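Skodombridge Community Board > Home & Family > Toy kitchens: worth the floor space?

setum_slim
Posted Mar 19, 2019
My daughter turns three in May and the grandparents want to buy her a play kitchen. The one they like is the Skunard, which costs $120 and has a footprint like a real dishwasher. Our apartment barely has a kitchen for the adults. Do kids use these things past the first week?

gravyboat9
Ours got two years of hard use. I have been served more than 20 courses in one sitting, all of them soup. Get the big one.

plainjane_pt
Disagree with gravyboat. The big ones turn into shelving. We had a full-size Setum with the oven and it mostly stored socks. A small set that fits on a table gets played with just as much, and you can put it away when company comes.
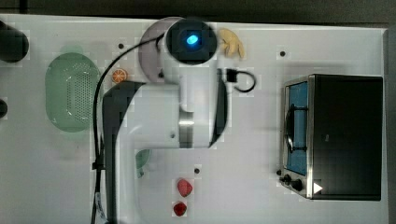 Re: Toy kitchens: worth the floor space?

gravyboat9
Put it away where, though? In my house "away" is the bathtub. A big kitchen at least stays in one place – usually the place you walk at night.

oldpanagiotou
Seconding small. Panagiotou on the hill sells used toy dishes by the bag for $9. Skip anything with a sound chip. The sizzle noise doesn't have an off switch, and neither does the child.

gravyboat9
The sizzle is the best part and I won't be taking questions.

setum_slim
So that's two for small and one for soup. I'll tell the grandparents tabletop, and they'll buy the Skunard anyway. Does anybody know if the legs come off?

plainjane_pt
Ours did, but not on purpose.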